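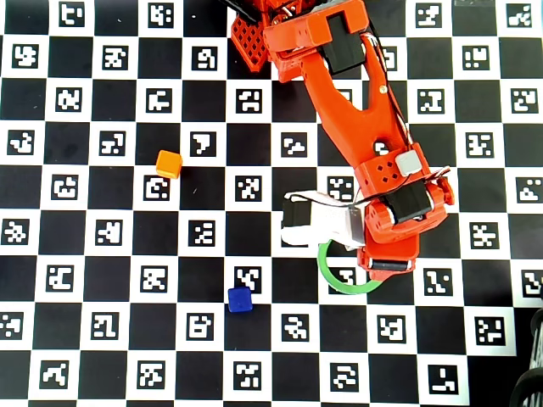

想重新做一张带码的棋盘格垫子,先来问材料和尺寸,赶时间,写得乱见谅。现在用的是老文件打出来的,白格子里一格一个码,黑格子全黑,绿圆环平放在上头,颜色倒是很好认。右下那边垫子就到头了,右侧露出一条深色的,看着别扭。新的打算做大一点,问题如下:

- 哑光喷绘布 / PVC板 / 铝塑板,哪个平?哪个不反光?
- 黑格子要不要保留全黑?费墨,有人建议改灰
- 小东西(方块、圆环)直接放上面会挡码,格子是不是该放大
- 边上留多宽的白边,裁的时候老被裁歪

预算不高,能在200以内最好。Sokaveo 那家图文店报过价,铝塑板的没敢要。

—— **Fasil Wako**(楼主) 2018年5月5日

---

**半张A0**

先别动材料。你格子到底多大?不说尺寸没法聊

---

**Fasil Wako**(楼主)

忘写了。我手上没有卡尺,原文件也找不着了,就是因为找不着才要重做……晚上拿尺子量。

---

**半张A0**

多量几格取平均,别只量一格。横的量完竖的也量,喷绘机走布方向会有拉伸,横竖差一点很正常。我那张竖着就长了。退货人家还不认,说"肉眼看不出来"

---

**胶水没干**

PVC板,别犹豫。喷绘布卷过一次就永远有印子,拿重物压一个礼拜都没用,我压过。字典、哑铃片都上了。边角还是翘。

---

**Tiruwork Woldemariam**

不同意楼上。喷绘布翘是因为你卷着收,而且图面朝里卷。图面朝外卷、卷粗一点,摊开自己就下去了。我这块 Drimis 的哑光布用到现在,平平的。PVC板夏天放窗边会拱,中间鼓起来一块,比布难救多了。

再说板子怎么搬?电梯都要斜着进。

---

**胶水没干**

谁把板子放窗边啊

---

**Tiruwork Woldemariam**

桌子就在窗边,能放哪

---

**墨盒收割机**

黑格子改灰那个建议谁提的,出来走两步。角点就靠黑白交界,你改成灰的对比一下就没了半截。墨钱省这点真没必要。

---

**Fasil Wako**(楼主)

隔壁版的人提的……我也觉得怪。再补一张,能看出行列是稍微歪着的,我一直没想好要不要把垫子摆正。
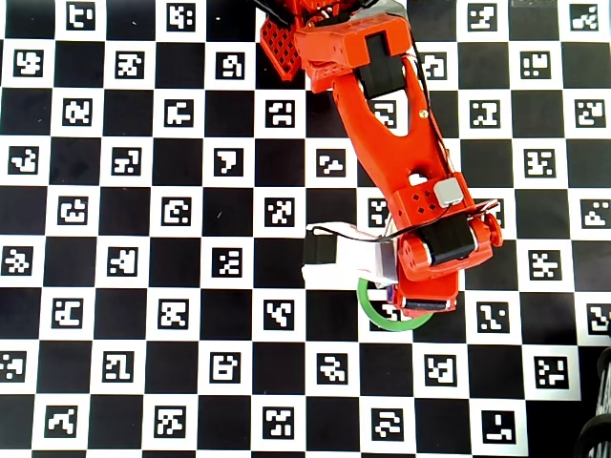 旧垫子,行列略斜,白格带码,黑格纯黑

摆正的意思是跟桌边平行。有人觉得无所谓,有人看见歪的就难受。我属于后一种。但是每次摆正了过一阵又跑了,底下太滑。

---

**半张A0**

防滑先解决。底下垫一层货架用的那种网格防滑垫,剪成比垫子小一圈,别露出来。双面胶不要,撕的时候带桌面漆。

---

**灰卡不灰**

歪不歪真无所谓,标定又不看桌边。不过四个角我会贴美纹纸做记号,跑了推回去就完事,几秒钟的事。

---

**胶水没干**

> 四个角我会贴美纹纸

美纹纸放久了留胶,擦半天。用那种和纸胶带,便宜,颜色还多。

---

**墨盒收割机**

回到反光。楼主你头顶是什么灯?直管灯的话千万别覆亮膜,一条白杠横在中间,压在哪个码上哪个码就废。哑膜也分好坏,便宜的哑膜发雾,黑格子看起来像蒙了灰。

我的经验就一句,让店里拿样片,带回去放自己灯底下看。店里灯光跟你家不一样的。

---

**Fasil Wako**(楼主)

直管灯,两根。样片好主意,明天去要。

---

**Tiruwork Woldemariam**

要样片的时候顺便让他打一小块黑,用指甲刮一下。有的墨一刮就掉,方块拖几次黑格子上全是白道子。我第一块就是这么坏的,从中间开始花。

---

**Fasil Wako**(楼主)

说到方块,接着问挡码的事。发一张。
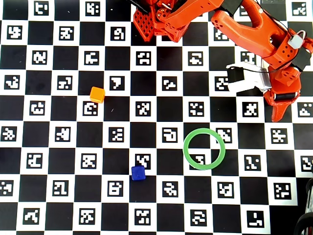 橙色小方块,一部分在黑格上,一部分蹭到旁边白格的边

像它这样搭在边上的,我是不怎么担心,码都还在。担心的是整个压到码上。新垫子格子放大的话,码也跟着大,一个方块就盖不严,但总的码就少了。两头纠结。

---

**灰卡不灰**

别放大。码多才经得起挡。盖掉一两个剩下的照样够用,这种带码棋盘格的好处不就在这,缺几个没关系。你放大了反而每个都金贵。

---

**半张A0**

反对。看你在多高的地方看。离得远小码糊成一团,一个都认不出来,要那么多干嘛。我的原则是先定高度,再定格子,方块大小放最后考虑。

---

**灰卡不灰**

他图里码的花纹一格一格的都看得清,哪糊了

---

**半张A0**

我说的是一般情况。而且新垫子要做大,做大了视野就得拉高,拉高了还清不清是另一回事

---

**灰卡不灰**

……行,这条有道理。那也是先试,A4纸打一张小的,举到那个高度看看,花不了几毛钱。

---

**蓝莓味焊锡**

插一嘴,方块是自己做的还是买的?边有点圆的那种我找了好久。直角的掉地上磕一下就缺角,难看。

---

**Fasil Wako**(楼主)

打印店顺带打的,设计的时候倒了一点角。边长20毫米的文件,拿到手说是19,老板讲收缩,我讲你糊弄我。最后也没退,能用。

---

**蓝莓味焊锡**

收缩能收掉这么多??换店吧。或者他切片的时候手滑缩放了。你把文件发我看看

---

**胶水没干**

19就19呗,一批都19就行。怕的是有大有小

---

**蓝莓味焊锡**

还是得较真一下,回头再打一批新的混进去就有大有小了。建议拿袋子分开装,袋子上写清楚哪批。油性笔写,别用铅笔,蹭没了就白写。

---

**Fasil Wako**(楼主)

分装这个也正愁呢。现在方块圆环全扔一个饼干盒里,找绿的要翻半天。颜色放一块大概是这样:
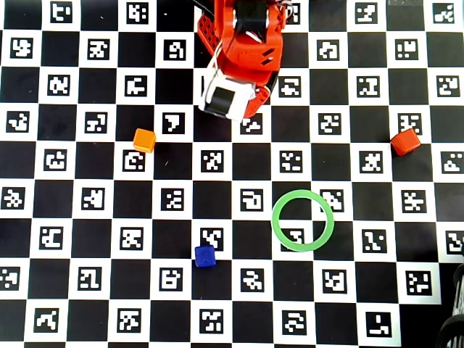
橙、红、蓝方块加一个绿圆环,都搁在旧垫子上

蓝的我有点后悔。颜色太深,挨着黑格子的时候不够跳。要是再做会挑浅一点的。

---

**墨盒收割机**

蓝的我觉得还行啊,很正的宝蓝,顶面还有点亮。倒是橙和红放一起容易混,尤其灯偏黄的时候。要换先换红的。换成黄的。

---

**Tiruwork Woldemariam**

黄的放白格上又不显了。我试过,淡黄色在白底上基本隐身,得是很浓的那种黄。红的留着吧,橙的换紫的。

---

**墨盒收割机**

紫的和蓝的不混?

---

**Tiruwork Woldemariam**

那就粉的。玫红。反正橙红不能一起留。

---

**灰卡不灰**

你们俩这样能聊到11月

我看圆环比方块好用,中间是空的,底下那个码还露出来一部分。方块就是实打实盖住。楼主多做几个圆环算了,不同颜色的

---

**Fasil Wako**(楼主)

圆环细,不好拿,老是从手里滑出去滚到桌子底下。方块至少不滚。两种都留。

---

**半张A0**

收纳别用饼干盒。五金店卖螺丝的分格盒,隔板能抽的那种,方块一格圆环一格。买透明盖的,不用开盖就知道什么颜色在哪。Stinness 那款扣子结实,就是有点贵,普通的扣子掰几次就断。

---

**胶水没干**

分格盒+1。不过隔板能抽的那种隔板会自己抽出来(懂的都懂),一晃全串格了。我拿 Londoño 的胶点了一下固定死的。后来想改格子,改不了了,又骂自己。

---

**蓝莓味焊锡**

哈哈哈那买能抽的干嘛

---

**墨盒收割机**

白边还没人答。我留得宽,比一格还宽一点。理由很俗,裁刀歪了有余地,手拿的时候也只捏白边,不摸图。你图一右边那条深的,是垫子外面还是印上去的?

---

**Fasil Wako**(楼主)

没细看,等我回去瞅一眼。不管是啥新的都要留白边。捏白边这个对,现在一拿就是手印,黑格子上特别明显。

---

**Tiruwork Woldemariam**

手印用拧得很干的超细纤维布擦,别用酒精!!溶剂墨一碰酒精就化,我擦出过一块灰的云彩。也别用湿巾,有的湿巾带酒精,包装上字印得特别小。

---

**半张A0**

裁的话自己裁。钢尺加新刀片,一刀别想裁透,轻轻多走几遍。店里那种滚轮裁刀裁大幅的十次有八次歪,店员还催你。

---

**胶水没干**

自己裁PVC板手要断的。先把丑话说前头

---

**Fasil Wako**(楼主)

量完了回来汇报。横竖确实差一点点,尺子看就看得出来,@半张A0 说中了。所以旧的不管怎样都得退休了。

另外问了 Sokaveo,铝塑板带uv直喷报的是 1,257,吓一跳,pass。哑光布配一张平板垫底的话,大约两百能拿下。现在倾向这个,布贴板上,Tiruwork 和 胶水没干 各退一步哈

---

**Tiruwork Woldemariam**

布贴板上可以,但别全面上胶。全面上胶一定有气泡,有泡的地方码就鼓了。四边压条,中间自然绷着。

---

**胶水没干**

四边压条中间会空鼓的吧,手一按就下去。我支持全面贴,拿刮板从中间往外赶。慢一点没有泡。

---

**Tiruwork Woldemariam**

大幅的你一个人赶试试

---

**胶水没干**

两个人赶啊。叫个人搭把手的事,一个揭底纸一个刮

---

**灰卡不灰**

直接让店里覆板。他们有冷裱机,过一遍就平了,加不了多少钱。你们在争什么

---

**半张A0**

同意楼上,冷裱机过。出店之前拿直尺侧着搁在面上看缝,有缝让他重做。别拿回家再看,拿回家他就不认了。

还有PDF给他的时候写明"100%输出,不要适应页面",写大一点,写在文件名里。写在微信里他不看的。

---

**Fasil Wako**(楼主)

文件名里写……记下了。汇总一下目前的:

- 哑光布,店里冷裱覆平板,不上亮膜
- 黑格保持纯黑
- 格子大小先不动,A4小样拿去试高度再定
- 白边比一格宽,自己裁(手断了来这里报道)
- 底下网格防滑垫,剪小一圈
- 方块圆环进分格盒,新旧批次分袋
- 橙和红待定

还缺什么补充下,明天下午去店里

---

**墨盒收割机**

背面写日期和格子实测尺寸。你这次不就是找不着文件才重做的么。文件也传个网盘,别光放桌面

---

**蓝莓味焊锡**

方块文件还没发我呢

---

**Fasil Wako**(楼主)

发了,看私信。样片拿到再来更

---

**Tiruwork Woldemariam**

橙的换玫红,听我的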